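Two pairs of fingers, one small zipper

Comparing grippers for soft household objects

By our robotics contributor

The sales brochure for a robot gripper will give you the force, the stroke and the weight. It will not tell you if the thing can hold a sock. I learned this during January, when I spent most of my evenings in a rented workshop in Amcombe with a two-arm robot and a cardboard box full of laundry.

My purpose was simple. I wanted to know which fingers are the best for cloth, bags and other soft objects that change their shape when you touch them. Factories have used grippers for hard parts for many years, and there the choice is well understood. For a home robot there is much less advice, and a large part of it comes from the companies who sell the fingers.

I tested three types. The first was the Bisden, a wide finger with a rubber pad. The second was the Zullow, a soft finger that bends around the object. The third was the plain narrow finger that came with the arms, hard and black, with an angled tip. All of them fit on the same gripper body, so the change took only a few minutes with a hex key. The controller was a Kulkarni unit, and I did not touch its settings after the first evening, except the closing speed.

For each type I made 100 attempts, divided between folded towels, T-shirts, socks and bags. An attempt was good if the object stayed in the fingers for 3 seconds after the lift. I drove the arms by hand, from a pair of small copies of the arms on the desk. This means the results are partly about me. I tried to be fair and changed the order of the fingers each evening, but by the end of the month my hands were certainly better than at the beginning.

With the towels, the Bisden was my favourite. The rubber takes the edge of a thick fabric and does not let it slide, and it forgives a bad angle. On the whole test it reached 93 good attempts, the highest number of the three. The price for this is the width. When a T-shirt lay flat on the table, the pad often pressed on the fabric and pushed it away before it could close on anything. I had to make a wrinkle first with the other arm, and then pick up the wrinkle.

The Zullow was a disappointment for me, maybe because I expected too much. It is very gentle, and I would trust it with a ripe peach. But cloth has no round shape to bend around, and the tips opened a little under the load. Socks in a ball were fine. Single socks fell down again and again — I stopped being angry after the second evening and only wrote the number. It also has a colour that shows every mark, and mine were grey before the end of the test.

The narrow fingers were in the middle for lifting, and I almost finished the article with this result. Then I added one more task, closing and opening a zipper on a laundry bag, and it changed my opinion completely. 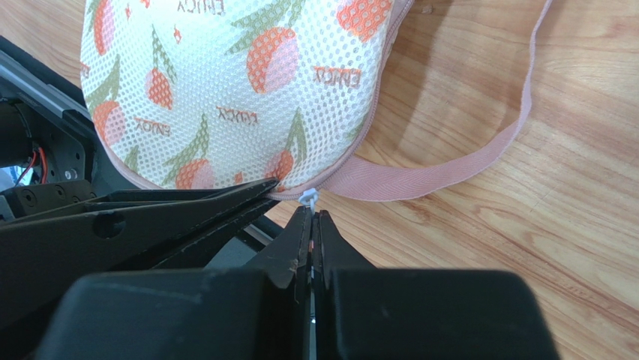 Zippers are the hardest thing I asked the arms to do. The pull is small, it turns freely, and it must be moved along a line which is not straight, while something else keeps the bag from following. On the mesh bag with the orange and coral fruits, the pull is only a little loop of white plastic, hanging from a pale pink seam that goes around a curve. You can see how close together the two narrow tips are when they point at it, and how the long finger of the left arm reaches to almost the same place, just under the seam. There is not much room for two grippers there. The wide Bisden pad could never come in so near without covering the pull from the camera.

I gave each type a separate series of 44 zipper attempts. The Bisden managed a few, the Zullow none. The narrow fingers opened the bag more often than they failed, and the failures were mostly my own impatience. The camera on the wrist helped more than I thought it would. From the camera above the table the pull was hidden by the gripper at the important moment, but from the wrist I could still see it and correct the last centimetre.

There are weak points. The hard tips wear, and a chip on the tip can catch in fine mesh. I would keep a spare pair in the drawer and look at the edges with a lamp every week. They also need a slower closing speed, because there is no rubber to absorb a mistake.

If your robot will mainly fold towels, buy the Bisden and be happy with it. For mixed laundry I would now put the Bisden on one arm and the narrow fingers on the other. I tried this combination only on the last two evenings, and the centre of the table became quite crowded, but the T-shirts went better than with any matching pair.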